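4. Installation de la balance de cuisine Wellberg 957

4.1 Choix de l'emplacement

Posez la balance sur un plan horizontal, rigide et stable. Évitez les nappes, les sets en tissu et les plans de travail qui fléchissent quand on s'y appuie. Laissez un espace libre de 5 cm de chaque côté du plateau — un récipient ou un ustensile qui touche le bord fausse la mesure.

N'installez pas l'appareil à proximité d'une plaque de cuisson, d'un four à micro-ondes ou d'une fenêtre ouverte.

Sur une table déjà occupée, dégagez d'abord la zone de pesée et couchez ou éloignez les gobelets légers.

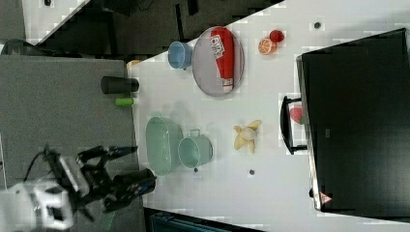

4.2 Mise en place des piles

1. Retournez la balance et posez-la sur un linge propre, plateau vers le bas.
2. Faites glisser le couvercle du compartiment dans le sens de la flèche.
3. Insérez les deux piles AAA fournies en respectant la polarité gravée au fond du logement.
4. Refermez le couvercle jusqu'au déclic.
5. Remettez l'appareil à l'endroit et attendez que l'écran s'éteigne.

Attention : ne mélangez pas piles neuves et piles usagées. Retirez les piles si la balance doit rester inutilisée plusieurs mois.

4.3 Réglage des pieds

Les quatre pieds se vissent et se dévissent à la main. Appuyez légèrement sur chaque angle du plateau. Si l'appareil bascule, dévissez le pied concerné d'un quart de tour, puis recommencez. Ne forcez pas en fin de course.

4.4 Premier étalonnage

Le poids d'étalonnage de 100 g se trouve dans le sachet d'accessoires, avec la notice abrégée.

1. Allumez la balance, plateau vide.
2. Maintenez la touche UNIT enfoncée jusqu'à l'affichage de CAL.
3. Relâchez la touche. L'écran indique 0, puis 100.
4. Déposez le poids au centre du plateau.
5. Attendez la mention PASS — l'opération prend près de 11 secondes — puis retirez le poids.

Si l'écran affiche ERR, vérifiez la stabilité du support et reprenez à l'étape 1.

Remarque : refaites l'étalonnage après chaque changement de piles et après tout déplacement de l'appareil vers une autre pièce.

4.5 Fonction tare

Posez le récipient vide, appuyez sur TARE et attendez le zéro. Ajoutez ensuite l'ingrédient. La fonction peut être répétée pour chaque ingrédient, dans la limite de la portée maximale indiquée sous l'appareil. Une valeur négative s'affiche lorsque le récipient est retiré. Appuyez de nouveau sur TARE pour revenir à zéro.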